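[woodfinish] Re: Oil on beech and maple tops, second coat never sets

From: Farzana Tarar
To: woodfinish list
Date: January 2022

Hammad, and everyone who wrote to me off list,

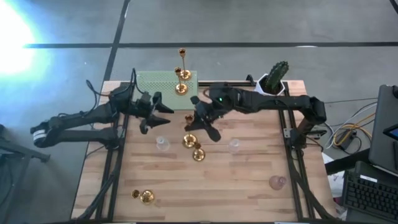

I said before the holidays that I would write up what I know about oiling solid tops, and then I didn't, so I will do it now as an answer to Hammad's message. I have left most of his text in because several people said the archive was down that week and they never got it.

Hammad Paracha wrote:

> I have two tops to finish, one beech and one hard maple, both glued up
> from narrow strips. The beech one got a coat of boiled linseed oil in
> December and a second coat two days later. The first coat went fine.
> The second is still sticky. If I lay a sheet of paper on it and press,
> the paper lifts a little when I take it away, and there are shiny
> patches along some of the strips and not along others.
>
> The shop is not heated overnight. I sanded to a very fine grit because
> I wanted it smooth before the oil.
>
> Questions:
> - Do I have to strip it or will it dry in time?
> - Is this the wrong oil? The man at Chaudhry said to use hardwax oil
> and charged me for a can, which I have not opened.
> - Does the maple need something different from the beech?
> - How do people do the underside? I have not touched it yet.

Taking these in order.

You don't have to strip it. A sticky second coat of linseed is nearly always too much oil left standing on the surface. The first coat went into the wood. The second coat had less room to go in, so more of it stayed on top, and a film of linseed sitting on top takes weeks in a cold shop. Sometimes it skins over and stays soft underneath, which is worse than if it had just stayed wet.

What I would do is wet a rag with mineral spirits, wring it so it doesn't drip, and rub along the strips until the shine is gone. Change the rag often. You will go through more rags than you think. If the rag only smears the oil around, use a gray nonwoven pad with the spirits and wipe up the slurry with a clean cloth. Then leave the top alone somewhere warm with air moving past it for a week. Do the paper test again. If the paper comes away clean, you are back where you were after the first coat, and that is a fine place to be.

Please lay the rags out flat outdoors or put them in a can of water with a lid. I know everyone on the list has read this before. Josée Chisholm lost a bench and part of a wall to a bucket of linseed rags and she had read it before too.

On the patches: strips cut from different boards don't all take oil at the same speed. Some of them have the grain running out at the surface and those drink more. On a glued-up top you will always see it, and it's strongest after the first coat. It evens out by the third. The mistake is to keep adding oil all over to feed the thirsty strips. Put the coat on, wait fifteen minutes, add a little only where it has gone dull, wait again, then wipe the whole thing as if you had changed your mind and wanted it all off. I wipe until a dry cloth slides without dragging.

The sanding matters more than the brand of oil. Going very fine closes up the surface, especially on maple, and then the oil has nowhere to go. I stop at 150 on beech and 180 on maple, and I do the last grit by hand along the grain to take out the swirls. If it feels rough after the first coat, knock it back with a worn piece of 320, light pressure, then dust it well. You will get your smoothness there and you won't have paid for it in dry time.

Is it the wrong oil? It isn't wrong, it's slow. Linseed also yellows, and on maple that shows. I used it for years and still do on tool handles. For tops I went over to Hurnik, the one in the flat can, mainly for the dry time. Shazia Lodhi likes Prunard and has put up with me arguing about it. We each did half of the same offcut in her garage and put wet mugs on both. Hers had a slightly better water mark after one night and mine was easier to repair. I wouldn't choose between them on that alone. Prunard costs more and a can goes off faster once it's open.

The can you bought from Chaudhry will probably be fine, but don't put it over the linseed until the linseed has cured all the way. Hardwax oil over soft oil gives you a hard skin on a soft bed, and it will print with anything heavy you leave standing on it. I would use it on the maple and finish the beech in what you started with. If you must have the two tops match, do a sample first on the underside.

Maple and beech do behave differently. Beech moves a lot with the seasons, more than people expect, and it takes oil easily. Maple is tighter and blotches if there is any glue left on it. Before you oil the maple, wipe the whole surface with spirits and look across it with a lamp held low. Glue squeeze-out shows up as pale spots. Scrape those off with a card scraper. Sanding will just spread them out, and then you find them again under the finish.

The underside. Do it, and do it the same day as the top. It doesn't have to be pretty. One heavy coat and one light one is enough. A top finished on one face only will take up moisture on the other and cup. I have had one go out of flat badly enough to rock a cup of tea, and it was a thick one. If the top is fixed down to a metal frame, check that the screw holes are slotted or oversize across the width. A wide top screwed tight to metal all around has to go somewhere when the humidity changes and it will usually open a glue line. Put the slots across the grain. Along the grain you can screw it as tight as you like.

End grain gets its own treatment. I keep brushing it until it stops drinking, then wipe. Three or four passes in an hour is normal. After that I go around the ends with a lump of beeswax and a heat gun on low, but I would call that optional.

Now the other thing that came up. Mahtab Esfahani asked me how often an oiled bench needs to be done over, and whether it stands up to real use. Mine gets a wipe-on coat once a year, after a scrub with a white pad and warm water with a little dish soap. Let it dry overnight before the oil. If I spill coffee I wipe it, and if I forget, I get a ring, and the ring comes out at the yearly coat. Black marks from steel and water are a different matter. Oxalic acid takes those out. Gloves and a mask for that, and rinse twice. Don't use it near finished metal.

She also asked about cost. My last top used less than half a can for both faces and all edges. I paid 29 dollars for it. Varnish would have been cheaper and tougher and I would have had to sand it all off the first time it chipped. For a dining table with children I might go with varnish anyway.

One correction to something I posted last year. I said tung oil and "tung oil finish" were close enough to swap. They aren't. The stuff sold as tung oil finish at most stores is a thinned wiping varnish, sometimes with no tung oil in it at all. Jemitix sells both with nearly the same label, so read the small print on the back. If it says it dries in a few hours it is not plain tung oil. Both are usable, but they go on differently and you can't patch one with the other.

I also got asked for the schedule I follow, so here it is, for a heated room:

Day 1: last sanding, dust, spirits wipe, check for glue. First coat, both faces, ends last. Wipe dry.
Day 2: leave it. Wipe off anything that has bled back out of the pores, beech hardly does this but oak will.
Day 3: worn 320 by hand, dust, second coat, thin. Wipe dry.
Day 5: third coat on the top face only, very thin.
Day 12 or later: light use. Nothing wet or heavy left standing.
A month: full use.

In an unheated shop double all of it, and for linseed double it again.

If anyone has used the water-based oils on beech I would like to hear how they wear. I tried one on a shelf and the grain came up so much that I gave up on it, but that may have been my prep. Shazia says to dampen the wood first, sand once it dries, and then coat. I haven't had a board to spare for it.

Hammad, let us know how the paper test goes once you've wiped it down, and what temperature the shop gets to at night.

Farzana

_______________________________________________
woodfinish mailing list
To leave the list, send a message with "unsubscribe" in the subject line.
Please trim quoted text when you reply.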